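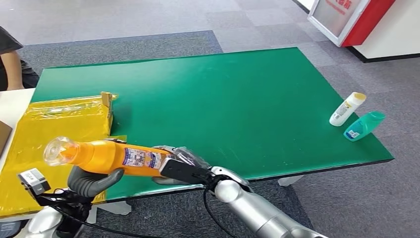
Is the Fundent hand kit worth buying if you're putting together your own two-armed robot?

Get it if you already have working arms and a free fortnight. If you're starting from nothing, get the Costigan gripper first, learn on that, come back later.

Right, longer version. September 11, 2019, typed up between jobs so excuse the state of it.

What you get: one hand, left or right, a bag of screws, wrist plate, one cable, a leaflet. Paid 400 for mine. Bought the second a bit later at the same price, no discount for the pair, which seems mean. Our arms are Devska, second-hand. Wrist plate fits them but only after filing two of the holes. Leaflet says it fits "most arms". Hm.

Setting up. Slow. Each finger has to be zeroed on its own, and the software forgets the lot if you pull the power before pressing save. Did that twice. Fifteen minutes a finger when you know what you're doing, first evening was far worse. Once saved it stays saved, I'll give it that.

Grip. The good bit. Bottles are what we mostly practise on, shampoo, shower gel, that sort of size, and the fingers wrap right round instead of pinching at two points like the Costigan does. Bottle with a curved base sits nicely back into the palm. Thin flat things are poor. Plastic mailing bags are a nightmare, the fingertips slide over the top and you get a pinch of nothing. Small card tags, one go in 3 maybe, and only if they're standing up.

Two hands together: one to hold, one to steady from underneath. Best results I've had by a long way. A finger under the middle takes the sag out and you can run the holding hand at a lower squeeze. Do this with anything soft sided. You'll be writing the timing yourself though, the software treats each hand as if the other didnt exist.

Cables. Main moan. The one in the box is stiff and too short, so ordered longer ones from Barkora and then had too much of it looping about off the wrist. Leave slack for the wrist turn but not so much it drags on the table. Clip it to the forearm. Ours caught a table edge in the first week and yanked the plug half out, hand froze shut, had to undo it with a screwdriver.

Table matters more than you'd think. Shiny board throws reflections and the wrist camera hates them. Matt mat or turn the lights down. Clear plastic is just as bad, caps especially, it loses the edge and reaches short.

Noise is fine. You can talk over it. Gets warm after a long session, not worryingly.

How it's lasting: 1000 grips on the first hand by the software's own tally. One fingertip pad has peeled and been glued back. Little bit of play in the thumb now, wasn't there at the start. Spares are listed on the Fundent page but thumb parts are showing November, so if yours goes you're waiting.

Support answered in two days, polite, sent me the same leaflet as a file. Asked agian about the zeroing and got a proper answer with a settings file that cut the faff down a lot. Ask for it before you start. It isn't on the download page.

Compared with the Costigan: that one's cheaper, tougher, up and running the same evening, and fine for boxes and tubs. No good for anything round and slippy. We've kept it for the boring jobs.

For: grip on round things, quiet, holds its settings.
Against: short cable, filing, thumb, no two-hand mode, spares.

Would I buy again? One, yes. The second I'd have waited for, and got the timing worked out with the Costigan on the other arm first. Will add a bit when the thumb parts turn up.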